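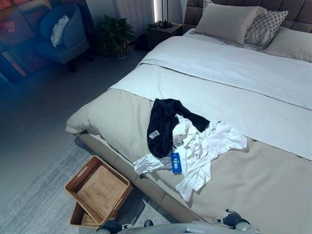 Re: [zondwood-robots] Sumidow open day, was it worth the trip?

On May 13, 2022, Ifeanyi Adebisi wrote:
> Dear all,
> I could not come to the open day at Sumidow because of my
> train. Could someone who was there please tell the list what
> they showed in the bedroom? The program only says "household
> task, clothes". Did it run alone or with an operator? And is
> it true that the group had to stay behind a line the whole time?
> Ifeanyi

Dear Ifeanyi, dear list,

I was in the second group, so I can answer most of this. The bedroom is a full room with a real bed, an armchair, a plant and so on. The task is simple to explain. Clothes lie on the bed, wicker baskets stand on the floor next to it, and the robot has to move the clothes from one to the other with its two hands. Sumidow calls the program Trekis. I am still not sure if this is the name of the robot too, because our guide used it for both.

They repeated the task 4 times for our group and put the clothes in a different way each time. One time it was a heap in the middle of the duvet, dark and white pieces together, with a sleeve of the dark one going its own way. For me this was the most interesting start, because to decide where one garment ends is hard also for a person.

To your question: it was with an operator. The guide said so at the beginning, and I was glad that she did. They have recorded more than 400 runs in this room, and they hope to show it without an operator in July.

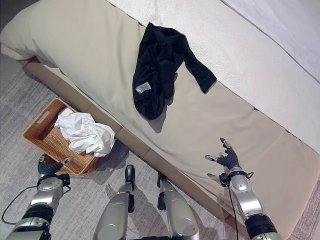
Jummai Adebisi

At this point there was a white cloth in the basket and the black top was still hanging over the edge of the bed. I like how the right hand is open above the sheet, with the fingers spread. The left one is down by the basket. The visitors next to me watched only the hands, but I would advise you to look at the arms also, and how far they must reach when the basket is on the floor.

Yes, there was a line, but you could ask to go closer between the runs. 3 of us did it. I asked about thin fabric and the answer was that it is more difficult than thick fabric, and they did not want to give a number for it.

The talk after the coffee was in room 118 and was too long for me. It was mostly about the Trummer software - maybe good for the people here who write code. I left before the questions, so if somebody stayed, please add what was said.

If you go in July, register early. The groups are small.

Best regards,
Jummai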